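News > Press Releases > Products

Jemanmont Releases Trutora Worktable Cover in Brown

Jemanmont has added a brown surface to its Trutora line of covers for large rectangular worktables. The cover is supplied in sections and goes on sale in January through the company's regional distributors.

Trutora covers are intended for benches where small items are set down, moved and picked up again through a full shift. The brown version has a matte finish and is cut to order in two thicknesses. Maximum length is 100 inches. Edges are left square so that the cover can sit inside an existing table rim.

"Customers with light-colored tableware and parts asked for a darker background," said Jolanta Szulc, product manager at Jemanmont. "Brown was the most requested color after gray."

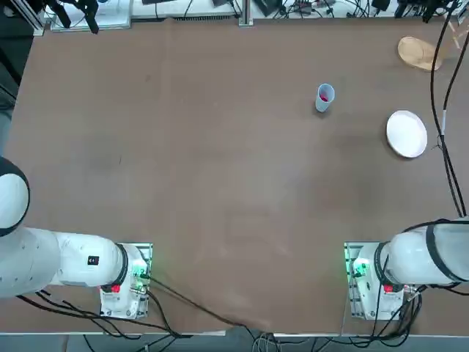 Installation and Care

The cover is laid flat and left for three hours before use. No adhesive is required on tables with a raised rim. Tables without a rim need the corner strips sold separately under the Brorum name. Clean with a damp cloth and mild soap. Solvent cleaners will dull the finish and void the warranty.

Ordering

The minimum order is two covers. Existing Trutora customers may keep their current cut patterns on file and change only the color code. Sample swatches are available on request from Bevan Waaka, distributor sales, Jemanmont.

We use cookies to improve your visit. By continuing to browse you accept our cookie policy. Accept | Settings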